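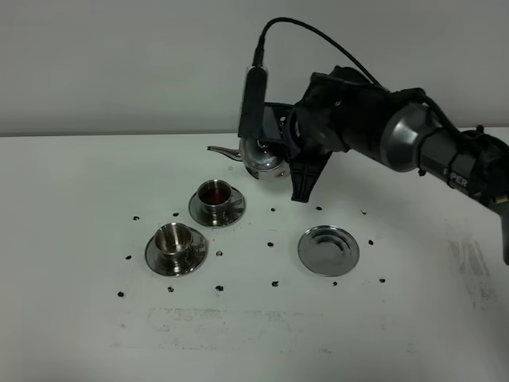
How many examples does a learning system need before it can pour tea?

It depends on how much the examples differ from one another, and in our case 173 good ones got us to a policy we were willing to let run while we stood nearby with a towel.

May
By Golshifteh Zamani

Speaker notes, "Pouring Tea for a Machine That Is Watching," Clurkby evening session

Start slow. People are still finding chairs. Say thank you to Clurkby for having us and to Mehrangiz, who is going to do the second half of the questions because I always talk through my own time. Leave the tea picture up for all of this, it gives people something to look at while they get their coats off.

Opening. I want to talk tonight about the part of robot learning that sounds the dullest when you tell your family about it, and that I've come to love a good deal, which is gathering the examples. We all know the general idea. A person does the task by way of the arm, the computer records the camera view and the joint positions together, and later on a model is trained to look at the view and come up with the motion. That is the short version, and this group can have the short version. What I'd like to spend our time on is the person, and the afternoon that person has, and what ends up in the recordings because of it.

Why tea. (Don't rush this, it's the nice part.) When we started Flalleteck we wanted a task that everybody in the building already knew how to judge. If I show you a robot lining up a connector, most of you will take my word for it. If I show you a robot tipping a teapot over a cup, every one of you has an opinion, and so does my mother. It's also a lovely hard task in a quiet way. The pot is stainless steel and so are the cups and the saucers, so they pick up whatever is around them, and the same pot looks like a different pot when somebody in a red sweater leans over the table. The spout is long and thin. The liquid moves when it likes. And the gripper takes the pot on the handle side, so the tip of the spout, the thing you really care about, is a good way off from the thing you're holding.

Pause there. Let someone ask about grip force if they want to, then tell them it's coming.

The arm. Point at the lettering if the projector is sharp enough, it says PIPER on the dark part past the silver joint, though the strap hides a bit of it. Keep this brief! Last time I spent far too long on hardware and Mehrangiz had to wave at me from the side. Say that what matters for the data is that the cable stays up along the top of the arm and out of the way, and move on.

How a session goes. I'd like to tell this one the way it feels when you're doing it. You come in, you warm your hands up, you do a few pours that you don't record. We learned to do that the long way. For the first few weeks everybody's opening recordings were stiff and careful, with little stops in the middle of the motion, and the model picked up the little stops very faithfully. It would get the pot halfway over and wait there, like a guest who has forgotten your name. So now the first pours go in the sink, so to speak, and we start recording once the operator is chatting.

After that it's reset, pour, label, reset. The reset takes longer than the pour. I wish I could put that on a banner. You move the cups, you move the saucers, you change where the little dark pellets are lying on the table, you wipe up, you put the pot back where the arm can reach it. If you are tired you put everything back where it was before, and you don't notice that you've done it. Mehrangiz went through an early batch one morning and laid the starting views over one another, and the cup was sharp as a coin. It had hardly moved. We had a whole batch of what was very nearly the same pour.

(Hold for the laugh if there is one. There usually isn't. Carry on.)

What we did about it. We wrote a small program that picks a layout and throws it onto a screen next to the table, and the operator matches it by eye. It doesn't have to be exact. Sometimes there's a saucer with no cup on it, sometimes a cup that is already mostly full, sometimes an empty one closer to the front. The idea is that the model has to look before it pours. If there is always one cup in one place, it'll learn a nice arm motion and never bother about the cup at all, and then you move the cup and you have tea on your shoes.

We call that program Venell, and I'll put the link up at the end for anyone who'd like it. It's short and it's ugly and you're welcome to it.

Mistakes. This is the section I most want to get to, so if we are behind, skip the hardware entirely and come here. We used to throw out every pour that went wrong. It felt tidy. But a model that has only ever seen good pours has no notion of what to do when the spout drifts past the rim. So in the Ghaffari set (named after the street, people always ask) we asked the operators to go a little wrong on purpose and then fix it. Let the spout come in too far to the side, stop, bring it back, pour. Of the 173 pours in the training set, 25 are these recoveries. When we left them out and trained again, the arm got noticeably more stubborn. It would commit to a bad approach and see it through to the end, very politely.

Please do say here that we ran that comparison with only 2 operators, me and Mehrangiz, and that I wouldn't build a house on it. Somebody will ask in any case and it's nicer to have said it first.

Operators. We have seven people now who can run a session. Each of them pours differently and you can tell who it is from the joint traces, the way you can tell who's coming up the stairs. I pour high and slow. Mehrangiz pours low and quick and straightens the pot at the very end with a small flick. When you mix everyone in together the model has to settle on something, and early on what it settled on was a sort of average pour that none of us would be proud of. It helped to write down a few house rules, such as where the spout should be before the tipping starts and how to come back up. We left the rest alone. I don't want to iron the people out of it.

Labels. Short. We mark each pour at the table, right away, while it's fresh: good, recovered, or toss. There's a notes box and I beg people to use it. "Handle slipped a bit" is worth more to me in the fall than any plot. Tell the one about the note that just said "sneezed," and how long it would have taken us to find that bump in the trace without it.

Grip. If the question came up earlier, answer it here. The pot gets lighter as it empties, and the handle can turn a little in the fingers, so the recordings where the pot starts out nearly empty are their own kind of example and we didn't have enough of them. We still don't. That's the plan for the summer.

Before handing over: the kettle is on the side table, the paper cups are next to it, and people should feel free to get up while Mehrangiz sets up her laptop. Her adapter is in my bag, front pocket. Ask whether anyone in the room is recording with liquids of their own, because I'd dearly like to compare wiping-up habits.

If there is time left over, go back to the reset and take questions on Venell first.

This site uses cookies to remember your settings. By continuing to browse you agree to their use. Accept / Manage choices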